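The wrist rebuild took most of August. I had planned on two evenings.

The old wrists came with the arms when I bought them from Dindo Lagman, and they were fine for the grippers he used. The hands are heavier. With a hand bolted on, the right wrist sagged a little every time the arm reached out past the middle of the table, and the sag was never the same twice. I could correct for it in software on a good day. On a bad day the fingers landed short and pushed the thing away.

So I took both arms down to the last joint and started over. The new adapter is a plain metal sleeve with a flange on the hand side. I drew it at home and had it turned at the shared shop on Cabrera, where I rent bench time. The first one was wrong because I measured the flange with the gasket still on it. The second one fit.

Cable routing was the slow part. I wanted everything inside, and there is not enough room inside. After three tries I gave up and ran the right cable over the outside of the arm with enough slack for the full roll. It looks worse and it works better. If you do this yourself, move the wrist to both ends of its travel before you tie anything down. I tore a connector off by skipping that and had to wait for a new one from Buvov.

Next was grip force. The stock setting closes the fingers until the motors stall, which is fine for a block of wood and bad for anything else. I added a limit per finger and a slower ramp for the last part of the close. The numbers I ended up with are 28 percent for the four fingers and 49 for the thumb. The thumb needs more since it has the worst leverage. I also raised the sample rate to 2000 and saw no difference, so I will probably put it back.

For testing I have been going through whatever is soft and has a shape I can't model well. Sponges first, then bread rolls, then food with layers. Layers are hard. If the fingers come in from the side the top slides off, so I changed the approach to come down from above and curl around the near side. The left hand stays open and waits during these runs. I have not written the two-hand version yet.

The control code is still the Dudetti branch with my changes on top - I will post those once I clean up the config files. Right now the finger limits are typed in by hand in two different places, and I have already changed one and forgotten the other. 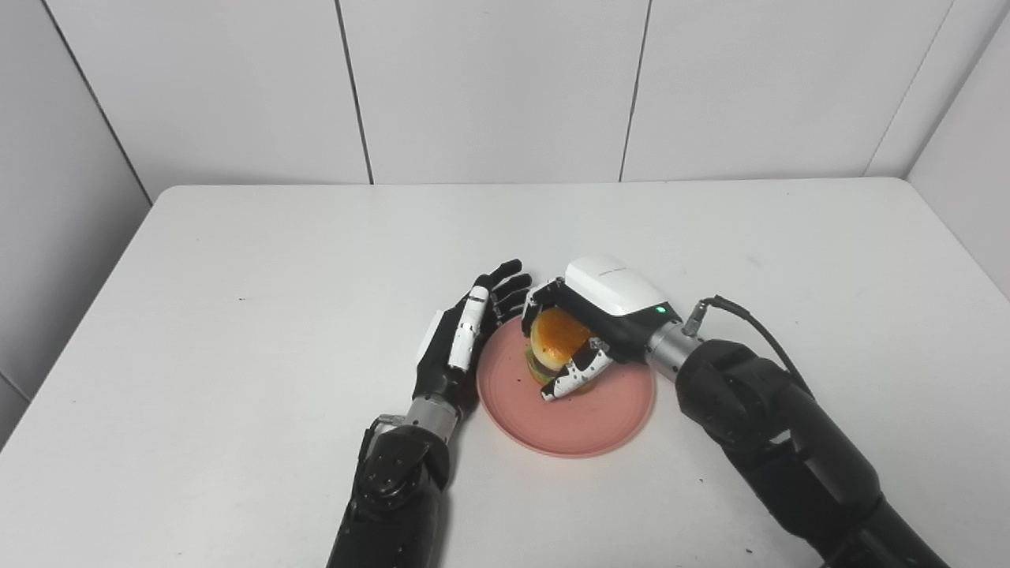

Left to do: a better mount for the emergency stop, strain relief on the outside cable, and a proper home position so I don't have to move the arms by hand before each start. I am also going to order a spare connector this time.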